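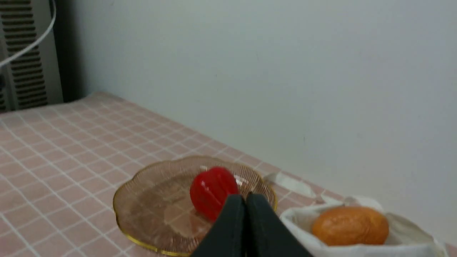 A small robotics group in Jeltcombe has been teaching an arm to put away groceries, and after a long winter of bruised produce and a good deal of patience, it has a result it is happy to share. The method is called Inent, and it lets the arm learn a chore from far fewer human demonstrations than the group used before.

The older approach at the Kornden lab needed 800 recorded runs of a person guiding the arm. Inent gets by with 300, and it does so by splitting every run into short stretches — reach, grip, carry, let go — and training on the stretches where the arm is most likely to go wrong.

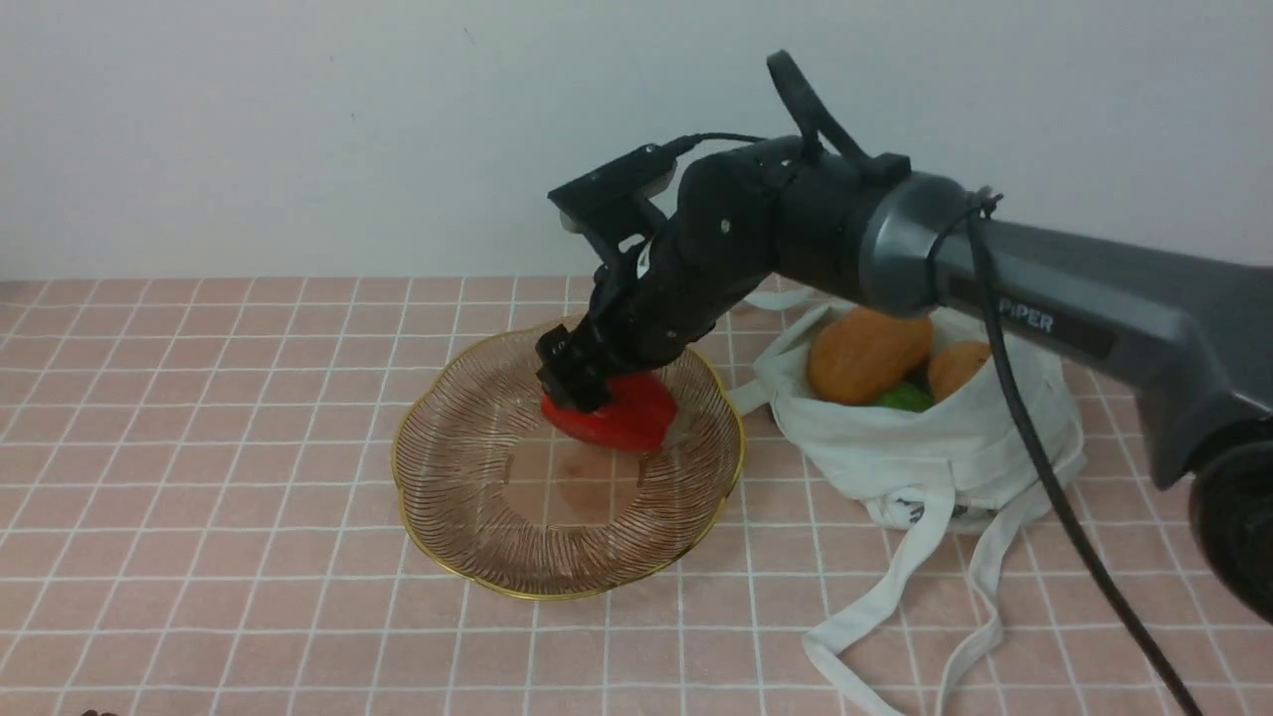
A pepper in the gripper over the fruit bowl, with the cloth bag alongside.

Soft bags have always been the troublesome part, as anyone who has fished for a lemon at the bottom of one will understand.
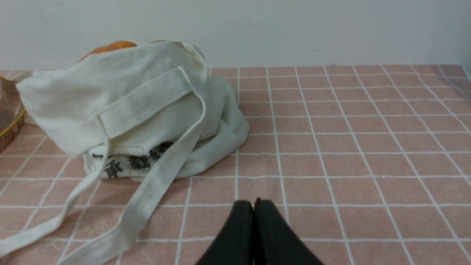

The folds never fall the same way twice, so the group reshaped the bag between runs and let the wrist camera take in as many versions as possible. Training now takes 4 hours on a single computer, and the group plans to try it with 2 arms in February.

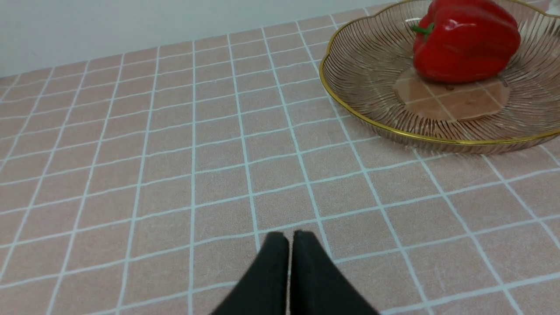
Lo, writing under the lab's own announcement, was pleased but wanted more: peppers are sturdy things, and a ripe peach would be the fairer test of how gently the method lets go.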